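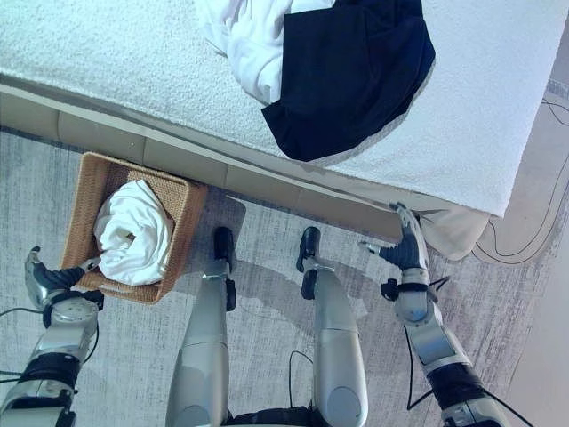

Selma Dimitriou, Arvo Pesonen, Nabil Khasawneh, Eino Mäkelä and Ngân Diệp
Nellau Laboratory, Mendivport

Figure 3. Bedroom tidying task, head camera view. Two garments are on the bed; the basket on the rug holds a rolled towel.

4.2 Collecting demonstrations by remote control

The second group of demonstrations was collected in the bedroom of our test flat. The operator wears a headset and a pair of gloves, and sees only the picture from the head camera of the robot (Figure 3). We did not give the operator a second view from the side of the room. In our first trials such a view was available, and the operators used it often, but the policy does not receive it during execution. The demonstrations then contained movements for which the policy had no visible reason.

The task is given to the operator as one written sentence: "Put the clothes from the bed into the basket." The order of the garments is free. When one garment lies partly over another, as the dark navy one lies over the white one in Figure 3, most operators took the upper garment first. One operator preferred to pull out the lower garment by its visible part. We kept both kinds of demonstration in the set, and we marked them with different labels so that they can be separated in training.

The basket is more difficult than the bed. It stands on the rug, close to the side of the bed, and the robot must bend its upper body to reach it. While it bends, its own arms and legs take a large part of the camera picture, and the place where the garment should be released can be hidden by the forearm. The operators learned to look at the basket before they moved the hand above it. This habit was useful also for the policy, and we therefore included it in the written instructions for new operators.

The basket is not always empty at the start. In a part of the episodes it already contains a rolled towel, which fills most of the inside. A garment released too high will then rest on the towel and can slide over the rim. For these episodes we asked the operators to lower the hand until the garment touched the towel, and only after this to open the fingers.

Each operator made 20 practice episodes, which are not used in training. After the practice, we recorded 257 episodes in the bedroom with five operators. An episode was stopped and removed if a foot of the robot touched the basket, or if the operator lost the view for longer than five seconds. Episodes with a failed grasp were kept when the operator corrected the failure without help. We think these corrections are valuable, as the policy meets the same failures later and has to continue from them.

The complete Muvurwood set, with the kitchen and hallway tasks of Section 4.1, has 2188 episodes. The bedroom part is small in comparison, and during training we sample it more often than its size would give. The effect of this choice is studied in Section 5.3.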